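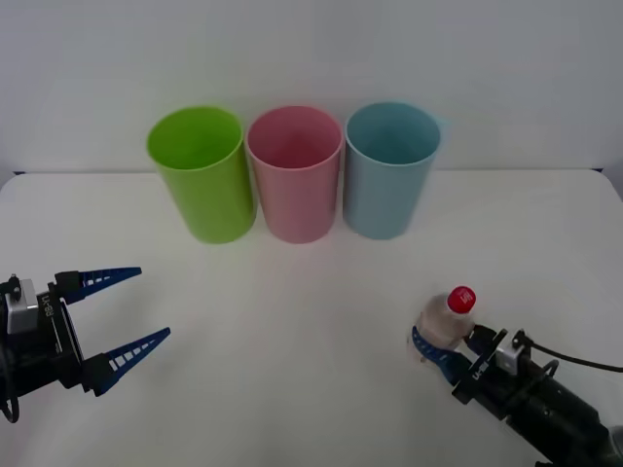
How to Make Lemonade Syrup From Whole Lemons (Peels and All)

Posted Jul 22, 2021

I used to make lemonade the way my whole family does, which is squeeze, dump in sugar, stir until your arm hurts, then find a layer of sugar sitting on the bottom of the pitcher anyway. It was fine. But it never tasted like much besides sour and sweet, and the peels (where all that great smell lives!) went straight in the trash.

Then last June I had a bag of lemons going soft and a free evening, and I tried the old trick of letting the peels sit in sugar overnight. I've made it this way ever since. There's no stove involved, and you end up with a bottle of syrup in the fridge that turns into lemonade whenever you want a glass.

What you need

Six medium lemons, scrubbed
200 grams of white sugar
A small pinch of salt
A vegetable peeler
A bowl with a lid, or a bowl and a plate
A fine strainer
A clean glass bottle or jar
A kitchen scale

On the scale: I know, I know. I held out for years. But lemons are all over the place when it comes to juice, and once I started weighing it my batches stopped swinging from mouth-puckering to candy. A cheap scale does the job.

Step 1: Wash the lemons properly

You're going to use the skins, so give them a real scrub under warm water. A lot of store lemons have a wax coating that makes them shiny, and it needs to come off. I use a vegetable brush and dry them on a towel afterward. Wet lemons are slippery and I have a scar on my thumb from learning that.

Step 2: Peel

Take the yellow part off in wide strips with the peeler. Go lightly. The white layer underneath is bitter, and a little bit won't hurt anything, but if your strips look thick and pale on the back side you're pressing too hard. My old peeler was so dull I had to lean on it, so I bought a Tirar peeler with a sideways blade and now the strips come off nearly see-through.

Put the naked lemons in a bag in the fridge. You'll want them tomorrow.

Step 3: Sugar the peels

Drop the strips in the bowl, pour the sugar over them, add the salt, and get in there with your hands. Rub and squeeze for a couple of minutes, until the sugar looks like damp sand and the kitchen smells fantastic. You can use a wooden spoon or a potato masher if you'd like to keep your hands clean, but hands do it better.

Cover the bowl and leave it on the counter overnight. Give it a stir before bed if you remember. By morning the sugar will have pulled the oil out of the peels and there'll be a sticky yellow puddle in the bottom. Some of the sugar will still be dry — leave it alone, the juice takes care of it.

Step 4: Juice

Let the lemons warm up on the counter for half an hour, roll each one under your palm, then cut and squeeze. You want 312 grams of juice with the seeds picked out. If your six lemons don't get you there, open another one. If you've got extra, freeze it in an ice cube tray.

Pour the juice over the sugar and peels and stir until you can't feel any grit under the spoon. This takes me three or four minutes, with a break in the middle to look at my phone.

Step 5: Strain and bottle

Set the strainer over something with a spout and pour everything through. Press on the peels with the back of the spoon! They hang onto a lot of syrup. My last batch came to 506 grams in the bottle, with the rest stuck to the bowl, the strainer and me.

I keep mine in a swing-top bottle from Bakke, but a jam jar works too. Get it into the fridge right away. I try to use it up inside a week, and if it ever smells off or starts to fizz, out it goes.

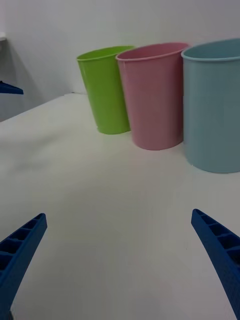

Plastic cups for outside, so I can leave the good glasses in the cupboard.

Step 6: Mix a glass

One part syrup to three parts cold water is where I start. For a tall cup that means a good splash of syrup first, then water, then a stir, then ice. If you put the ice in first the syrup slides down between the cubes and sulks there.

Taste it before you serve it to anyone. If it's too strong, more water. If it's too sweet, a squeeze of fresh lemon. For a pitcher I mix it a little stronger than I like it and let the ice bring it down, especially if it's going to sit out on the porch.

Sparkling water is lovely here too. Pour it slowly down the side and give it one lazy stir so you don't knock all the bubbles out.

Things I've tried

A few basil leaves rubbed in with the sugar: very good, and a bit fancy.

Fresh ginger, sliced thin, in with the peels overnight: my favorite for fall. Two or three slices is plenty.

Limes in place of half the lemons: good, but lime peel gets bitter fast, so strain it in the morning and don't let it go till dinner.

Brown sugar: it tasted like a pie that had gone wrong. Skip it.

Mint: better in the glass than in the syrup. Mine turned a sad swampy color in the bottle.

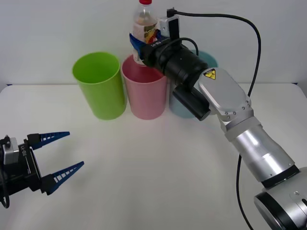 Lime green and pink, one right up against the other.

If something goes sideways

The syrup is bitter. Too much white on the peels, most likely, or they sat too long after the juice went in. A bit more salt helps, strange as that sounds.

The sugar won't dissolve. Your juice is probably still cold from the fridge. Stand the bowl in a larger bowl of warm water and keep stirring.

It's cloudy. It's supposed to be. Shake the bottle before you pour.

You want to double it. Go ahead, but use a much wider bowl so the sugar gets at all the peels. I did a triple batch once in a tall pot and the strips in the middle came out as dry as they went in.

And don't toss those strained peels. Spread them on a rack, let them dry for a day or two, and chop them up small for muffins or oatmeal. I've got a batch drying on top of the fridge right now.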